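May 2019

Second full day on the laundry handling rules with In-ho Myung. Got to Murstead early and read through the draft again before we started. It is up to 30 clauses now, which is too many for something people are meant to keep in their heads while they work. I want to get it down by a third.

We spent the morning at the washing machine with the arms and a heap of clothes. 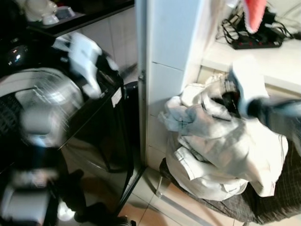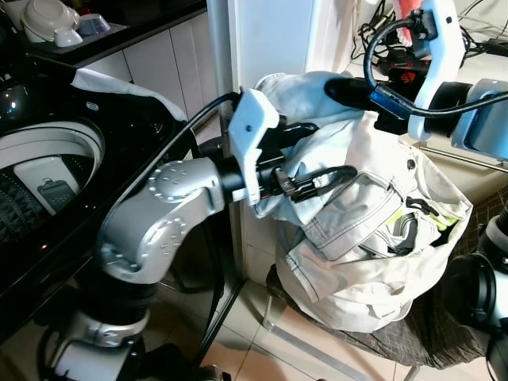 Grippers at the clothes, Murstead. The beige trousers are in the second one.

Clause 4 took up most of the talk. It says that an arm must not pull on a garment until the grip has been checked. In-ho thinks "checked" means nothing unless we say who or what does the checking. I agree. We changed it to "until the operator or the controller has confirmed the grip", and added that the confirmation must go in the log. He wanted a time limit as well. I left that out for now.

Then cables. The Hubáček guidance says that loose cable must be kept out of the reach of both arms at all times. Our draft only said "tidy", and everyone has their own idea of tidy. I have copied the Hubáček wording over and put a note against it to ask whether they mind. The power strip gets its own line: fixed down, switches facing the operator, nothing hung over it.

Pockets, buttons and flaps are still not settled. Ustov treat them all as snag points and tell their people to grip plain cloth wherever possible. Gurkix say any part of the garment will do if the force is kept low. I lean towards Ustov but would like to see their reasons written down. In February they promised to send them and I have heard nothing since. Must write again.

Short argument after lunch over speed when two arms are on the same garment. In-ho would have one arm hold still while the other moves. I think that is right for training new operators and too strict for everyone else. We have put it in as "should" and will see who complains.

Also agreed that the stop button is tested at the start of every session, and again after any change of operator. The old sheet had it once a day. That was clause 6 and it had been there unchanged since the first version.

Typed up the changes before going home. Forgot to update the contents page, so that is first thing tomorrow. In-ho is bringing the folding section, which he says is short.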